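Bench rules for wrist camera work, notebook entry

2018-10-12, Evard bench, written up by the late shift
Last updated: same day, after tea 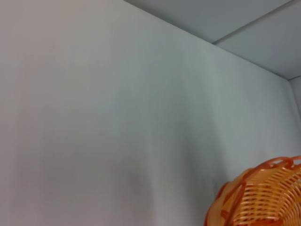
Agreed with the Cultau side that we stop treating the start pose as a matter of taste. From Monday every run on the Fevalden arm begins from the written pose, and the pose number goes in the log before the motors are enabled. If you change it, give it a new number. Don't overwrite the old one.

Speed limit near people stays at 40 per cent. For a first run on any new object it is 32, and it stays there until two of us have signed the sheet. The April sheet still says 50 in one place – I have crossed it out and initialled it.

Baskets and other open-weave things: note the colour and material in the log, and don't write just "container". Approach rim first at the slow setting. Stop if the wrist reads a side load, and do not clear the fault from the far desk. Walk over and look.

Camera checks to be done with the arm parked. Exposure locked, lens wiped, one still saved per pose. Plain wall in view is fine for the exposure check.

Still to settle: whether Sampaio want the stop test daily or per session. I have put daily for now.

Recent entries
Stop button test, revised wording
Fevalden arm: cable routing
Log sheet columns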